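Meltstead Pick and Place
A student robot arm dataset from the Meltstead Robotics Club

Welcome! This is the data card and README for the club's first real dataset, and we're so happy to have it out where other people can poke at it. It holds 400 recorded runs of a robot arm moving vegetables between a cutting board and a wicker basket. We collected it as our team project for the school year, and everything in it was driven, checked and labeled by students.

Last updated June 5, 2020. Maintained by Zarmeena Orakzai (dataset lead). The older name for this repo was Batumow, so if you find that word in a script or a folder name, you're in the right place.

What's inside

runs/ has one folder per run, numbered from 0001
runs/NNNN/video.mp4 is the fixed camera view
runs/NNNN/joints.csv has the joint positions and the gripper opening, with timestamps
runs/NNNN/note.txt is whatever the driver typed afterward (some of these are long, some just say "ok")
labels.csv has the run number, the driver's initials, the instruction and the result
tools/ has our loading and plotting scripts

The task

Every run starts with a short instruction in plain words, such as "put the cucumber in the basket" or "take the onion out and set it on the board." The driver reads it, does it, and stops the recording. We picked vegetables after a long and very loud meeting in November. Half of us wanted blocks, which are easy to grip and easy to stack, but produce won because the shapes are so different from one another. A potato rolls. A bell pepper has ridges, and the fingers land differently on it each time you turn it. We learned more about grasping from one lumpy potato than from all our warm-up sessions with cubes!

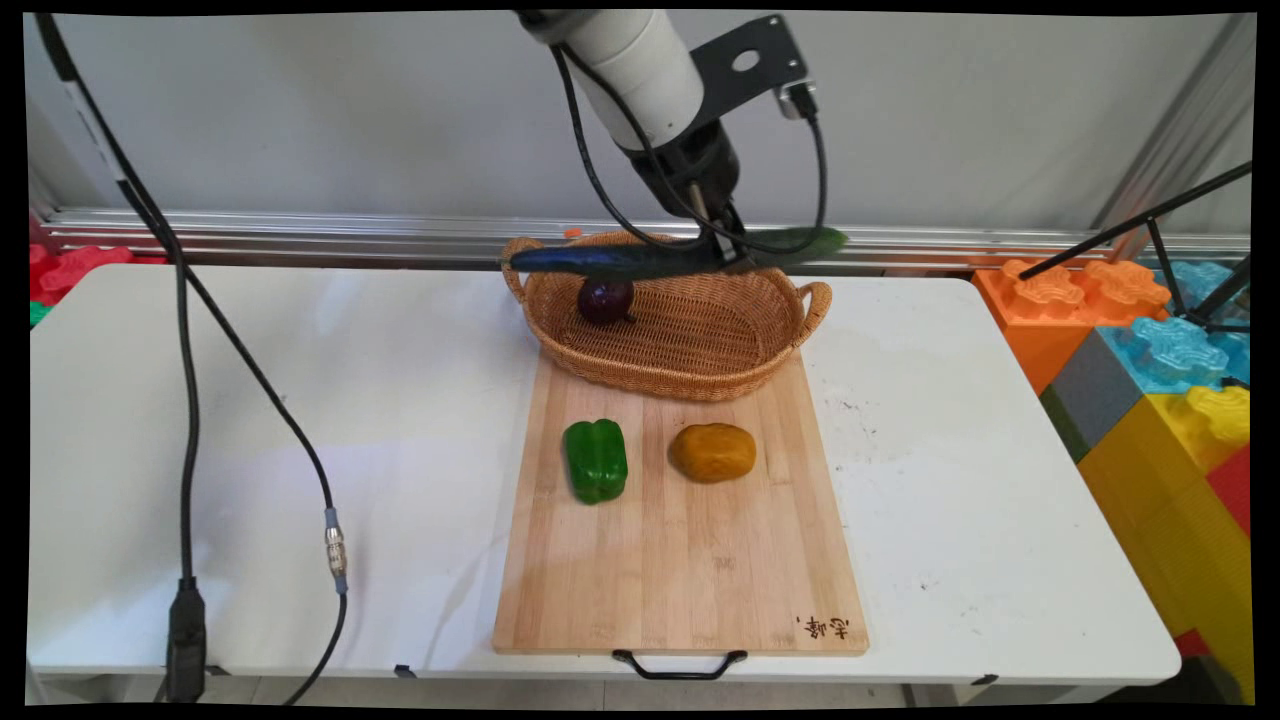 Long items were the favorite challenge. If you grab one too close to the end it tips as soon as it leaves the board, and then you have to get it past the basket handles at an angle. Drivers came up with their own tricks for this, and you can see the styles in the joint data if you sort by initials. Marwat, our plotting script, draws the gripper path for any run you give it, and comparing two drivers on the same instruction is a great way to spend an afternoon.

How runs were labeled

Each run gets one of these results in labels.csv:

done — the item ended up where the instruction said
partial — it got moved, but ended up somewhere else (often on the table)
dropped — it fell out of the gripper and the driver stopped
void — something went wrong with the recording itself

Two students labeled every run separately, then sat down together over the ones they disagreed on. Most of the arguments were about partial. We settled on this: if any part of the item is resting on the basket rim, it's partial, even if it looks really stable. Failed runs are kept on purpose, so please don't filter them out before you've watched a few.

Getting started

Unzip the archive, install the packages in requirements.txt, and run tools/check.py first. It goes through every folder and tells you if a file is missing. After that, tools/marwat.py 0001 should open a plot. If the window comes up blank, update your plotting library and try again — that fixed it on every club laptop we tried.

Known problems

Clock drift. In the early runs the video and the joint log slowly slide apart. tools/align.py corrects most of it, but fast moves can still look a little off.

Produce changes. Real vegetables don't last, so the cucumber in one run may be a different cucumber in the next. We didn't track individual items.

Gripper zero. The gripper reading doesn't always go back to exactly zero when closed. Use the change in the reading and you'll be fine.

Uneven drivers. Six students drove the arm, and a couple of them drove a lot more than the others. Split by initials if you're training anything on this.

Using the data

It's free for class projects, club work and anything else you want to learn from. Please credit the Meltstead Robotics Club and tell us what you made! A few of us are already training a small model on it under the name Zalteo. It reaches for the right vegetable more often than we expected, and it is still terrible at letting go. Bug reports are welcome in the issues tab, and please include the run number.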